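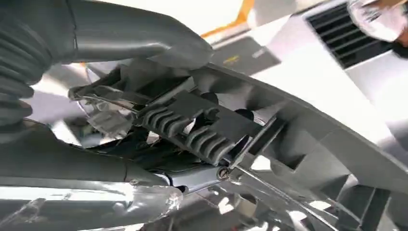
Does plastic really last forever?

You have probably heard a grown-up say that plastic lasts forever. Maybe you have seen it on a poster at school, next to a sad turtle. It sounds like a fact. But how would anybody know? Plastic as we use it is not much older than your great-grandparents. To prove that something lasts forever, you would have to wait forever, and then write it down.

So let's be a bit suspicious and look at what we can find out.

What is plastic, anyway?

Plastic is made of very long chains of tiny bits called molecules. Think of a bowl of cooked spaghetti, only the noodles are far too small to see. The chains are tangled together, and that tangle is what makes plastic tough and bendy. Most plastic starts out as oil or gas from under the ground. Some is made from plants, such as corn or sugar cane.

To make a shape, a factory often melts little plastic pellets and squeezes the goo into a metal mould. The goo cools, the mould opens, and out comes a toy or a lunch box lid. If you look closely at the bottom of a plastic cup you may find a small bump or dimple. That can be the spot where the goo went in.

Why doesn't it rot?

An apple core left in the garden gets eaten. Worms have a go at it, and so do fungi and bacteria, and before long you can't find it. Those living things have had millions of years to get good at eating apples. They have had hardly any time to get good at plastic, and the long chains are hard for them to bite through.

That does not mean nothing happens. Leave a cheap plastic peg on the clothesline over a hot Australian summer or two and it will probably snap in your fingers. Sunlight breaks the chains. The colour fades, the surface goes chalky, and bits flake off. The peg certainly didn't last forever as a peg!

But where did the flakes go? They are still plastic, just smaller. When they are smaller than five millimetres across, we call them microplastics. They can blow away or wash down the drain, and they have been found in the sea, in soil and even in snow.
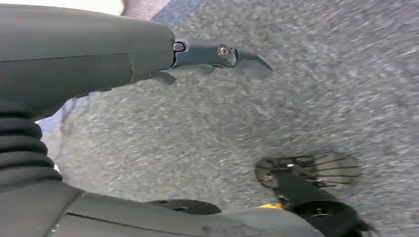 Zoubi wrote in to say that a bottle takes 450 years to break down, because it was on a chart at the museum, and asked why we didn't just print the number.

Fair question. Here is our trouble with it. Nobody has watched a bottle for 450 years. Numbers like that are estimates. Scientists can measure how fast a piece of plastic changes over a short time and then work out what might happen later, and that is a sensible thing to do. But the answer depends on what kind of plastic it is, how thick it is, and whether it is lying in the sun or buried in cold, dark mud. One number for every bottle in the world should make your eyebrows go up. When you see a chart like that, look for small print that says who worked it out and how. Often there isn't any.

What about the green kind?

Some bags and cups have words on them like "biodegradable" or "eco" or "earth friendly". Be careful with these. "Eco" can mean nearly anything the company wants it to mean. "Biodegradable" means that living things can break it down, but it doesn't tell you how long that takes or where it has to happen.

"Compostable" is a stronger word, if there is a proper certification mark beside it. Even then, check for the word "home". Many compostable cups only break down properly in a big composting plant, where the heap gets much hotter than the one behind your shed.

Try it yourself

You can run your own test, as long as you are patient. Ask an adult first.

You will need:
2 flowerpots full of damp garden soil
a strip cut from an ordinary plastic bag
a strip cut from a bag that says it is home compostable
a ruler, a pencil and a notebook

Cut both strips the same size. Bury one in each pot and label the pots. Keep the soil damp but not soggy. After 30 days, put on some gloves, dig up the strips and look for holes, tears or a change of colour. Draw what you see, then bury them again and wait another 30. Wash your hands when you are done.

Before you start, write down what you think will happen. If you turn out to be wrong, leave your guess in the notebook – don't rub it out.

One warning about your results. If the compostable strip still looks the same, that doesn't prove the label is a fib. Your soil might be too cold or too dry, or the strip might need longer. And if the plastic strip hasn't changed, you have only shown that it lasts 60 days in a flowerpot.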